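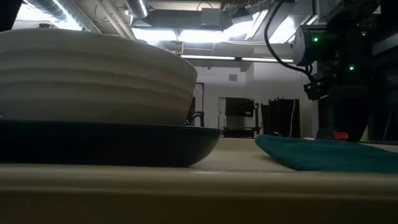

Startseite | Wohnen | Küche | Handwerk | Archiv

Das Geschirr nach dem Essen

Lesezeit: 3 Minuten

In Horkow wird spät gegessen und noch am selben Abend gespült. Doina Tomić hält es so, seit sie den Haushalt ihrer Tante übernommen hat, samt Schrank, Tellern und einer Inventarliste, die mit dem Jahr 1874 beginnt. Auf der Liste stehen 219 Teile. Vieles davon ist zerbrochen oder verschenkt, der Rest wird benutzt.

Tomić spült Gläser zuerst, dann Tassen, dann Teller, zuletzt Schüsseln. Zum Abtropfen legt sie ein gefaltetes Handtuch auf den Tisch. Ein Gestell besitzt sie nicht. »Das Tuch kommt danach in die Wäsche, und der Tisch ist wieder frei«, sagt sie. Frottee nimmt mehr Wasser auf als ein Geschirrtuch aus Leinen, fusselt aber auf Glas. Poliert wird deshalb mit Leinen.

Bei dunklen Glasuren rät die Keramikerin Marloes Jacobs zu klarem Wasser nach dem Spülgang. Kalkränder fallen auf Schwarz und Dunkelgrün stärker auf als auf Weiß. Ein Schuss Essig im letzten Wasser reicht meist. Schüsseln stellt sie erst ineinander, wenn auch der Fußring trocken ist. Der ist oft unglasiert und hält die Feuchtigkeit länger.

Jacobs hat ihre Werkstatt in Randgate und verkauft überwiegend an Gaststätten. Dort geht am häufigsten der Rand zu Bruch, beim Stapeln. Sie empfiehlt niedrige Stapel und zwischen dünnen Tellern eine Lage Küchenpapier.

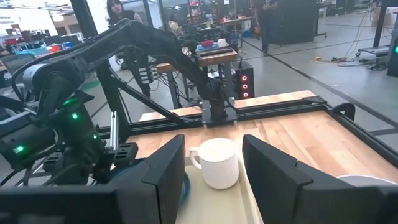
Becher und Tabletts

Ein weißer Keramikbecher verzeiht viel, Teeränder allerdings sieht man sofort. Natron auf einem feuchten Lappen löst sie, Scheuermilch macht die Glasur mit der Zeit stumpf. Getragen wird am besten auf einem Tablett mit erhöhtem Rand, die Henkel nach innen.

Holzplatten, etwa aus verleimten Stäben, sollten nach dem Abräumen feucht abgewischt und gleich getrocknet werden. Tomić ölt ihren Tisch zweimal im Jahr, das nächste Mal im Dezember.

771 Mal geteilt | 3 Kommentare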